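로그인 | 강의 목록 | 자료실 | 공지
검색어를 입력하세요

가정용 조작 로봇 실습, 4주차 강의 노트
손 그리퍼로 옷감 다루기: 작업 규칙과 기록 기준
담당: Chunhua Pan (콜트홀름 Koltholm 실습 과정)

지난주에는 딱딱한 물체를 잡는 규칙을 배웠습니다. 이번 주는 옷, 수건과 같은 부드러운 물체입니다.

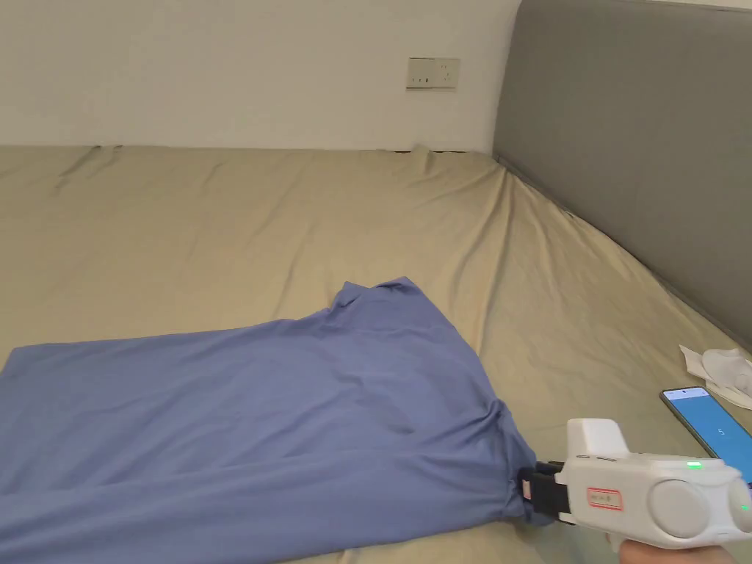
부드러운 물체는 잡는 순간에 모양이 바뀝니다. 그래서 같은 셔츠라도 두 번째 시도는 첫 번째와 다른 문제가 됩니다. 규칙을 미리 정하지 않으면 나중에 기록을 서로 비교할 수 없습니다.

1. 시작 전
- 그리퍼의 상태 표시등을 확인하고 기록지에 씁니다.
- 옷은 한 장만 펼칩니다. 완전히 평평하게 만들 필요는 없습니다.
- 시작 상태의 주름은 손으로 고치지 않습니다.

2. 잡기
- 옷의 가장자리를 잡습니다. 단추와 지퍼는 피합니다.
- 집게 사이에 침대 시트가 같이 들어가면 그 시도는 "이중 잡기"로 표시합니다. 지우면 안 됩니다.
- 당길 때는 천천히 당깁니다. 권장 속도는 초당 200 mm 이하입니다.
- 다른 손으로 옷을 도와주지 않습니다. 도와준 경우에는 기록지 11번 칸에 씁니다.

3. 기록
한 사람이 한 학기에 200회를 제출합니다. 실패한 시도도 횟수에 포함됩니다. 작년 4월 수업에서는 모두 443회가 모였는데, 실패 표시가 빠진 것이 많아서 Flora Geddes 조교가 다시 분류했습니다. 올해는 제출하기 전에 옆 사람과 기록지를 바꾸어 확인해 주십시오.

4. 자주 받는 질문
옷을 놓쳤을 때 바로 다시 잡아도 되는가? 됩니다. 다만 새로운 시도로 적습니다. 옷 종류의 이름은 Loltska 분류표를 따르고, 표에 없는 옷은 "기타"로 쓴 후에 색과 소매 길이를 덧붙입니다.

과제: Hamish Niven의 기록지 견본을 읽고, 위의 2번 규칙에 어긋나는 부분을 찾아서 반 쪽으로 정리하십시오. 다음 수업 시작 전까지 자료실에 올립니다.

공유 11 | 댓글 0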